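Incorporation of the Second Amendment against city ordinances - does the age of the ordinance matter?

Posted by Laurinda Bastos in Constitutional Law, General

I am trying to get the order of operations straight for a local ordinance dispute. The city of Allon has had a rule on the books for 40 years requiring a permit to keep a handgun in the home. The permit is issued at the police chief's discretion. The ordinance has no written standards for approval or denial.

My neighbor says the Second Amendment only limits the federal government, so a city can do what it likes. I understood that this changed with McDonald v. Chicago in 2010. What I can't find is whether an ordinance passed well before that decision gets treated differently from a new one. The city attorney's memo uses the phrase "longstanding regulation" several times and seems to think that settles the matter.
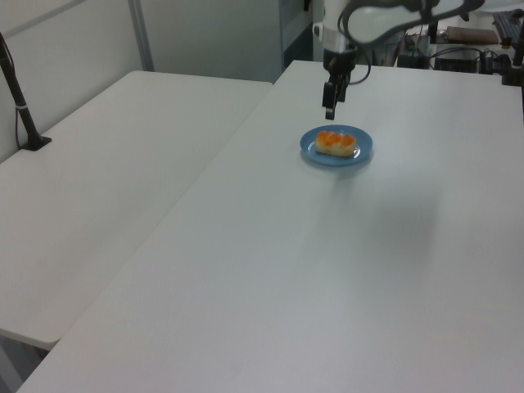 The memo also cites state preemption, but only in a footnote. My state has a preemption statute with an exception for ordinances adopted before the statute took effect. I would like to know which of the two issues a court would look at first.

Edeltraud Pfister
Member, 50 posts

Your neighbor is describing the law as it stood before 2010. McDonald applied the Second Amendment to the states through the Fourteenth Amendment, and cities are treated as arms of the state for this purpose. There is no grandfather rule for constitutional claims. An ordinance from 40 years ago is tested the same way as one passed in July.

The "longstanding" language comes from Heller (2008), which said the opinion should not be taken to cast doubt on longstanding prohibitions such as possession by felons. Courts have argued over how far that list extends. Forty years is short by that measure - the historical material in these cases usually goes back much further. Heller also dealt specifically with handguns in the home, so your facts are close to the center of the right.

On the order of issues: courts generally avoid a constitutional question if a statute disposes of the case. Expect preemption to be argued first, footnote or no footnote. Read the exception closely. Some of these clauses protect the ordinance only in the form it had on the cutoff date, and a later amendment may lose the protection. 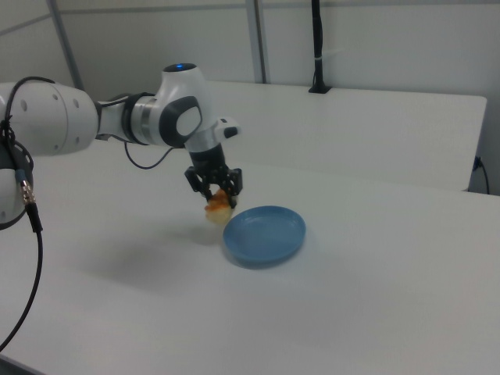 Does a person have to apply for the permit before suing?
It depends on the claim. A challenge to how the ordinance was applied normally needs an application and a denial. A challenge to the permit scheme on its face may not, but the plaintiff still has to show standing, and the circuits differ on what is enough. Applying first removes one argument from the city's side.

Get the ordinance history from the city clerk, with every amendment and its date.

Urs Kälin
New member

The constitution says "shall not be infringed." I don't see what there is to analyze. A permit is an infringement.

Lilibeth Evangelista
Member, 18 posts

The text matters, but no court stops there, and Heller says outright that the right is not unlimited. So the post before mine won't help with a brief.

One addition to Edeltraud's answer. The lack of written standards is a separate problem. Open-ended discretion is a familiar target in First Amendment licensing cases, and plaintiffs have tried to carry that reasoning over to firearm permits with mixed results. I would plead it as its own count.

Also check your state constitution. Most states have their own arms provision and some are worded more broadly than the federal one. A state court can rule on that ground alone.

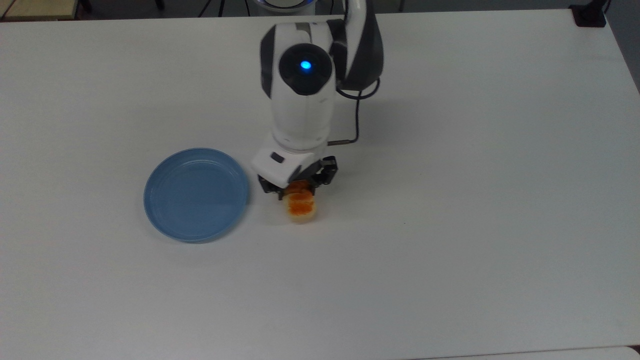 White tabletop and robotic arm, blue indicator light on.

Check the deadline as well. If a permit has been denied, the ordinance or the state code may set a short period for administrative appeal, and it can run separately from the time limit on a federal civil rights claim.

Last edited 2020-05-05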